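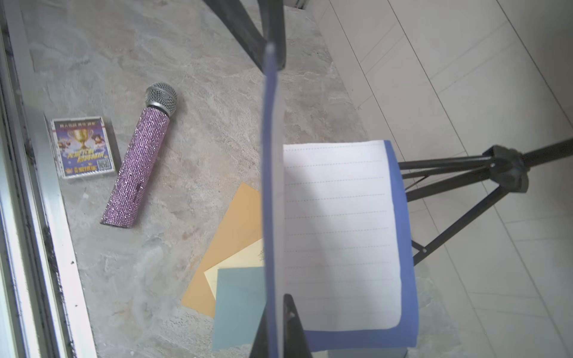
Figure 1. Stationery and microphone on the work surface, music stand task group, Dirnside

Progress report to the Grivine Fund
Project: Shared handling of paper goods by two-armed robots
Prepared by: Wahyudi Goh, project manager
Date: Sep 23, 2022

Summary

The project remains on schedule. The Dirnside site has recorded 3245 accepted demonstrations to date, of which 131 belong to the new music stand task group. Spending is within the approved budget and no change to the grant terms is requested. One item, the supply of replacement gripper fingers, is reported below as a risk.

Work carried out

Recording in the present period has concentrated on thin and flexible items. The first batch of training runs, reported previously, relied largely on rigid objects, and the resulting model performed poorly when asked to lift a single sheet or an envelope from a flat surface. The revised collection plan, agreed with the Fund's adviser, gives paper goods the larger share of recording time.
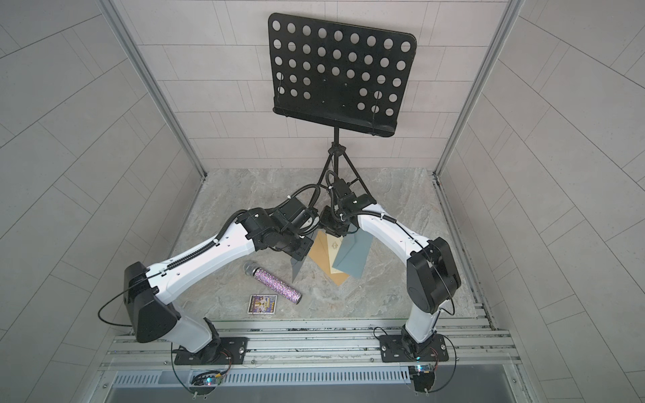

Handing over items between the two arms is the part of the plan that has needed the most operator training. Both operators now work to a written procedure prepared by Dimas Tuhumury, which sets out where each gripper should take hold and how long the two should share the load. Bundles are treated as a separate category from single items. A fanned stack of envelopes and cards held between the two grippers, with the music stand behind, is typical of the category, and the procedure asks that the layers stay in view of at least one camera throughout. Attempts in which a layer slips out are kept and labelled as failures, as the learning team at Tokodo has asked for a supply of such cases.

Each demonstration is reviewed on the day it is recorded. The reviewer checks that all camera streams are complete, that the joint readings agree with the video, and that the written instruction matches what the operator did. Instructions have been a source of delay. Operators had been using "card", "folder" and "envelope" loosely, and a number of recordings had to be relabelled before they could be accepted. A short word list has been issued and the rate of relabelling has fallen.

Greeting cards have required particular attention. A folded card tends to open when gripped near its lower end, and the wrist view changes quickly as it does so.

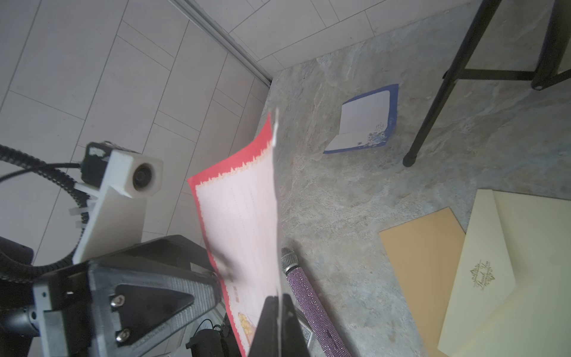
Operators have therefore been instructed to pause briefly after each lift, so that the model receives several steady views before the arm moves on. The pause adds to the length of each recording but has made review quicker, and Tokodo has confirmed that the longer recordings present no difficulty for training.

Use of the data

A first transfer of reviewed recordings was made to Tokodo in September. Early training results are expected in the next report. No conclusions should be drawn yet about performance on the music stand group, where the number of demonstrations is still small.

Risks and issues

1. Gripper fingers. Wear on the finger surfaces has been greater than planned. Hutapea has quoted for 3 replacement sets, and the order awaits approval.

2. Variety of starting positions. Reviewers noted that operators were laying out the items in much the same way from one recording to the next. A printed layout sheet is now drawn at random before each attempt, and notebook lifts are being recorded again under this arrangement. 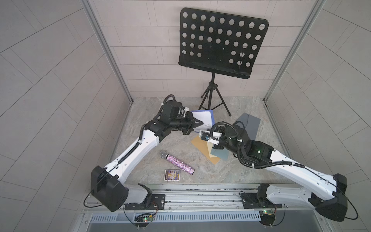 3. Operator hours. One operator will be on leave for part of the coming period. Cover has been arranged from within the Dirnside team at no extra cost to the grant.

Next period

The team will extend the music stand group, complete the notebook recordings and make a second transfer to Tokodo. The Fund is asked to confirm that the unspent travel allowance may be carried forward.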